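BUNDALE SCHOOL OF HOUSEHOLD AND HOSPITALITY STUDIES
Foundations of Kitchen Practice
Handout 2: The Work Surface
Issued 10 April 2020

Purpose of this handout

This handout accompanies the second lecture of the course and should be read before the practical session. It covers the arrangement of a domestic counter, the care of bamboo boards, and the sorting of items between the working area and the storage area. Students who have completed the Dalen short course will recognize part of the material. They are nevertheless expected to follow the terms and procedures used here, as the practical assessment is marked against them.

Knives and heat are not used in this session. All exercises are carried out with the practice produce supplied by the school, and no fresh food should be brought into the room.

Terms

Working area. The part of the counter directly in front of the person preparing food. It holds the board and whatever is needed for the task at hand.

Back row. The line of containers kept against the wall or backsplash. Items in the back row are used often but do not belong in the working area.

Appliance side. The end of the counter where heating appliances are kept. In most homes this is decided by the position of the outlets, and the person preparing food must work with what is there.

Holding plate. A plate or shallow dish on which produce waits before preparation. It is kept to one side of the board and never on it.

Transit items. Boxes, bags, packaging and anything else that has been set down on the counter on its way to another place. Transit items cause most of the difficulty discussed in this lecture.

2.1 Reading a counter before starting

Before touching anything, the student should stand in the working position and look over the whole surface from left to right. The following should be noted in the workbook: where the board is and what is underneath it; where the produce is; which items are in transit; and which items in the back row have drifted forward.

A board should rest directly on the counter. When a board has been put down on top of something else, its height changes and it may rock under pressure. Students often correct this by steadying the board with one hand, and that hand is then unavailable for the food.

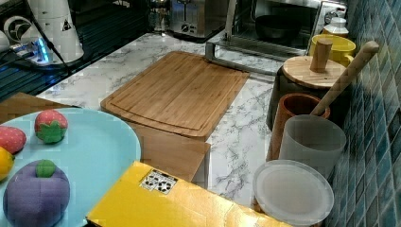
Transit items are dealt with first. Each one is lifted, looked at, and either put away or moved to the side table. It is not acceptable to slide a box along the counter to make room, as the same box will usually be in the way again before the exercise is finished. Labels should be read before packaging is discarded. Loose lids are matched to their containers at this stage and not left for the final tidy.

The holding plate is considered next. Soft practice fruit rolls very little, but fresh lemons and plums do, and students should form the habit of placing round produce toward the middle of the plate. The plate stays within easy reach of the hand that will bring the produce to the board. Left-handed students may reverse the arrangement and should tell the instructor that they have done so.

2.2 The back row

The back row is kept for items used daily or nearly so. The course follows the Zostton arrangement, in which tall items are placed where the arm does not pass over them and small items are not hidden behind large ones. The order of the containers is otherwise a matter for the household.

Three points are examined.

First, every container should have its own lid, fully seated. Dry goods with a lid resting loosely on top are marked as open.

Second, the utensil holder should contain only what is in regular use. A holder packed so tightly that one spoon cannot be drawn out without lifting the others should be thinned. Long handles should lean toward the wall or along it. A handle leaning out over the working area is easily caught by a sleeve.

Third, cups and mugs are permitted in the back row if they are clean. Used cups go to the sink.

2.3 The cleared board

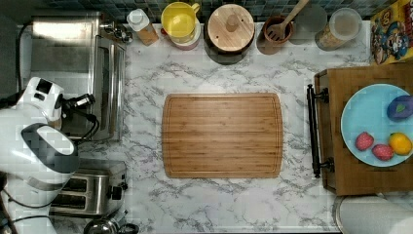 The board is the center of the working area, and the rest of the counter is arranged in relation to it. Students are asked to leave a clear margin on all sides, wide enough for a flat hand. The margin gives the cook somewhere to set down a bowl or a peeled skin, and it makes wiping down much quicker. A bamboo board lying flat on the marble pattern with bare counter all around it meets this requirement, and the groove along its perimeter can then be checked easily for crumbs before work begins. The toaster and toaster oven remain together on the left, where they form the appliance side. Students should not move either one during the exercise.

2.4 Care of bamboo boards

Bamboo is washed by hand in warm water with a small amount of dish soap, rinsed on both faces, and dried at once with a clean towel. It is then stood on its long edge until completely dry. Boards must not be soaked or placed in a dishwasher.

The groove requires separate attention. A folded cloth is drawn along each side in turn, with an additional pass at the corners — residue left there is the most common reason a board is sent back at inspection.

School boards are oiled twice a year, in July and again during the winter break. Tevura board oil is kept in the supply cabinet. Students may oil their own boards at home with any food-safe product, following the directions on the bottle.

2.5 Practical exercise

Students work in pairs. One student prepares the counter while the other completes the observation sheet, after which they change places. The time allowed for each turn is 15 minutes.

Read the counter and complete the first section of the sheet.
Remove transit items.
Place the holding plate and arrange the produce on it.
Set the board flat and confirm the margin.
Restore the back row and seat all lids.
Wipe the open surface from the back toward the front edge.
Ask the instructor to inspect before changing places.

Written work

Submit a statement of 300 words on a counter in regular use, at home or elsewhere. Identify the appliance side, the back row and any transit items, and recommend one change. Background reading begins on page 41 of the course reader. Completed statements are placed in the tray outside the teaching kitchen before the next lecture.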